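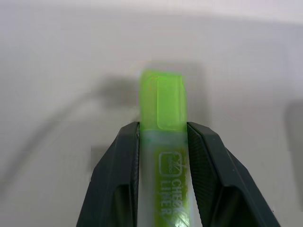 **Speaker notes — Marking up shared paper documents**
Staff development session, Skatberg Records Office
Speaker: Zoriana Holovko. Running time: 60 minutes, including questions.

**Opening**

Good afternoon, and thank you for coming. Arsen Kravchuk sends his apologies. He will circulate the revised guidance by the end of September.

My subject this afternoon is the highlighter. It is a modest item of stationery, but last year 548 working copies were returned to the office, and in 100 of them the marking was so heavy that a second reader could not tell what the first had thought important. Those copies had to be printed again.

(Pause. Hand round the marked copy from the Zervas file.)

**Slide 2 — What we may mark**

Only working copies may be marked. Originals, signed copies and anything on loan must be left as they are, and this includes pencil. If you are unsure whether a sheet is a working copy, look for the stamp in the top right corner. If there is no stamp, treat it as an original.

**Slide 3 — One colour, one meaning**

The office standard is as follows:

- Green: agreed wording, no further action
- Yellow: a date or a sum to be checked
- Pink: a question for the author

Green has caused the most difficulty. Some colleagues have used it for general interest, and the Nallus report came back with whole pages in green, none of them agreed by anyone. Please do not use green until the wording has been settled with the author.

Orange and blue are no longer in use. Existing pens in those colours may be handed in at the front desk.

**Slide 4 — How much to mark**

Mark the words that carry the point. A full sentence is seldom needed, and a full paragraph should have a line in the margin instead. As a working rule, we ask for no more than 8 marked passages on a page.

(Ask the room to mark page two of the handout. Allow five minutes. Matvii Dovhaniuk will collect the sheets and read out two or three without names.)

**Slide 5 — The pen itself**

Draw the tip along the line once, with light pressure. Going back over a line darkens it and may soak through thin paper. Fresh ink from a fountain pen will smear, so let it dry first.

Replace the cap after each passage and press until it clicks. Most of the pens we throw away have simply been left open on a desk. The clip on the cap is there to be used — a pen clipped to the folder tends to stay with the folder.

**Slide 6 — Supplies**

Pens are ordered through Kukitz. Requests go to Ermanno Cattaneo, who needs the colour and the room number. Please do not buy your own, as shades vary between makers and some fade badly when photocopied.

**Questions**

If asked about marking on screen: this is covered by separate guidance, held by Yevhen Mykhailiuk.

If asked about highlighter already on an original: do not try to remove it. Note the page number and bring the item to the conservation desk before 4 p.m.

(Collect the Zervas copy before closing.)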